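Contents | Previous Chapter | Next Chapter | Glossary | Index

Chapter 17
What a Town Throws Away

In June, the town of Tarnside mailed every household a refrigerator magnet explaining what could go in the recycling. The magnet was four inches wide and listed 122 items in type the size of a poppy seed. Many residents read it once, with a flashlight, and then put the magnet itself in the recycling. Magnets were item 70 on the list of things that could not go there.

Sorting trash looks like the simplest job a household has. You hold a thing, you look at the thing, you choose a container. Yet towns spend a good deal of money trying to get people to choose correctly, and then a good deal more pulling garden hoses out of the machinery when they don't. This chapter is concerned with the gap between those two expenses.

We start with a term you will meet often. Contamination is the share of a load, by weight, that does not belong in it. A greasy pizza box counts. So does a bowling ball, and a bowling ball counts for quite a lot of pizza boxes. A second term, wish-cycling, describes the habit of tossing in something doubtful and hoping that a person farther down the line will know what to do with it. The person farther down the line is usually wearing thick gloves and has about a second to decide.

Not every item is a puzzle. Aluminum drink cans are light, easy to recognize and worth money to whoever ends up with a truckload of them. Used aluminum can be melted and rolled again with far less energy than it takes to make the metal from ore, and it can go through the process many times. When a town's recycling budget looks healthy, cans are often quietly paying for the glass. 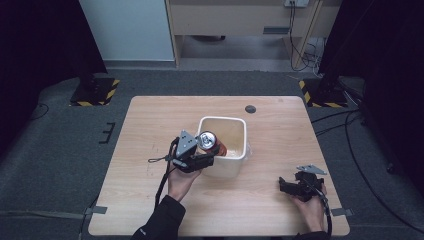

17.1 The Price of a Bale

Once sorted, most materials are squeezed into bales and sold. The buyer cares about two things, weight and purity, and has strong feelings about the second. A bale of mixed paper with a diaper in it is worth less than the same bale without one, and no amount of charm from the seller will change this.

Consider the case of Correia, a sorting plant that took in material from Tarnside and the neighboring town of Tumell. Both towns paid the same fee per ton. Tumell's loads were clean. Tarnside's contained, in a single month, 704 pounds of wet carpet. Dean Parsons, who managed the plant, wrote to both town halls on 12/21/21 proposing that each town pay according to what it sent. Tumell replied the same afternoon. Tarnside asked for time to study the matter, and studied it until spring.

Economists would say that Tumell had been paying part of Tarnside's bill. Tumell's mayor said much the same thing at greater length. When one party's carelessness is paid for by another, the careless party has little reason to stop, and we call the cost that lands on the other party an external cost. You met the idea in Chapter 4, where it was a pig farm.

Tarnside's answer was to hire a consulting firm, Gomudeo, to design a new magnet.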